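Sorting and Storing a Toy Kitchen: Project Report
Last updated: Sep 20, 2019
By the Trerkon project group

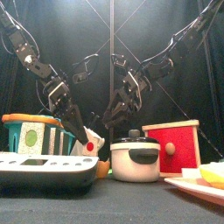 Our project looked at how a toy kitchen gets put away after play, and how much of the mess comes from the storage and how much from the toys. We worked with a set that the Barua play center in Sultinberg was about to replace. The larger pieces share one dark tabletop, with the white stove at the left near the house-shaped box with the orange roof, the pot with its black lid in the middle, and the wooden drawer with the red felt front to the right of it. Small pieces are the real problem. An orange one lies right by the corner of the stove, partly hidden, and a crumpled cloth sits just behind the stove. Things like these were the last to be found in nearly every cleanup we timed.

Method

We ran 25 cleanups over two weeks. Each one started from the same mixed layout and ended when every piece was in its assigned place. In the first round there were no rules about where things went. In the second round we gave each type of toy a home: cloths in the drawer, food pieces in the pot, and all other small items in a tray. The budget was 160 for trays, felt and labels, and we did not spend all of it.

Results

The second round was faster, mostly in the last part of the cleanup. Cloths gave us trouble in both rounds. If they were put in unfolded, the drawer would not close all the way. Using the pot for food worked well until it was full, and after that the lid would not sit flat. We lost 6 pieces in the first round and found all of them later under other toys.

Labels made less difference than we expected. The younger children at the Zirnmont site could not read them, so we changed to colored felt squares in the final sessions. We did not have enough sessions left to compare the two fairly.

Next steps

In November we plan to repeat the second round with a deeper drawer and a separate tray for food. We would also like to test the felt squares from the start.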